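Friday, September 21, 2018

Ants again, and I'm losing my mind a little.

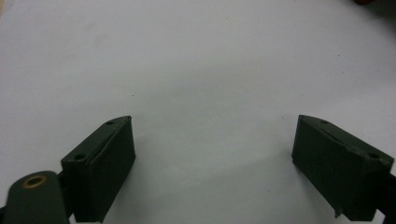 A few tiny dark specks on white.

So the trail is back under the kitchen window. I thought we were done with them in August! I wiped the whole sill down with vinegar on Monday and felt very pleased with myself, and this morning there they were, marching along behind the toaster like they pay rent. They want the honey. I moved the honey to the fridge and now it won't pour, so breakfast was dry toast and a bad mood.

Called Esperanza Szabo over in Undham (she had them in her bathroom wall all last winter) and she told me to quit spraying. The spray only gets the ones you see, she says, and the rest of the colony just goes another way. She swears by the slow sugar bait, the kind they carry back to the nest. Put it right by the trail and then leave it alone, even when it gets crowded and disgusting. I'm not good at leaving things alone, but okay.

Drove to the hardware store on Whitfield after lunch and got a box of bait stations and a tube of caulk. They also had a jug of outdoor stuff that treats 3,000 square feet, which seems like a lot for a house with one flower bed. I put it back. Then I stood there and thought about it some more and put it back again.

Walked around outside before dinner looking for where they get in. I think it's the gap where the hose pipe goes through the siding, there was a steady line of them going up from the mulch. That mulch is way too deep, it's right up against the wall, and the boxwood is touching the window frame too, so that's basically a bridge. Raked back what I could until it got dark. Clipped the boxwood badly. No caulk yet, Esperanza says wait until the bait has done its work.

Two stations by the sink, one under the window. Checked them four times already. Six ants in the middle one! Going to bed.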